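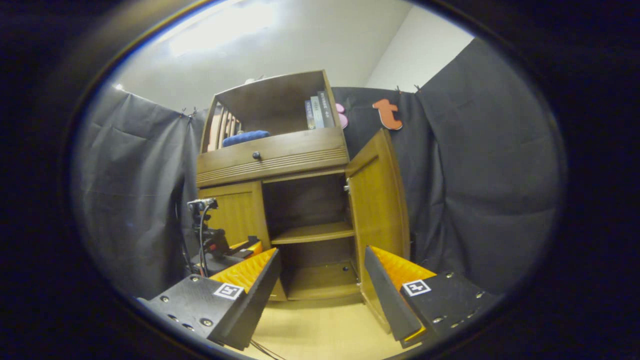

The Worholm Archive of Motion Pictures received the last reel of "Laizer" on 2022-09-13, and the receiving officer, Severino Manzano, recorded it under number 378. The depositor's letter stated that the film had been shown once, in Westden, to an audience of 15. In the reading corner, books stood upright in the open shelf of the honey-brown hutch, above the drawer, and it was there that Manzano went to consult the printed catalogs. None of them listed the title.

Regulations required that every deposit be viewed in full before acceptance. Manzano threaded the reel and took his seat. The picture opened on a rocket crew asleep in their bunks – eight of them, according to the credits – and continued without dialogue for seven minutes. The captain then woke, turned toward the audience and read aloud a deposit number. It was 378.

Manzano stopped the projector and completed the form. Under "Condition" he wrote "Good." Under "Remarks" he wrote that the sequel, "Tiltness," should be expected in October, and that a second chair would be required for the viewing.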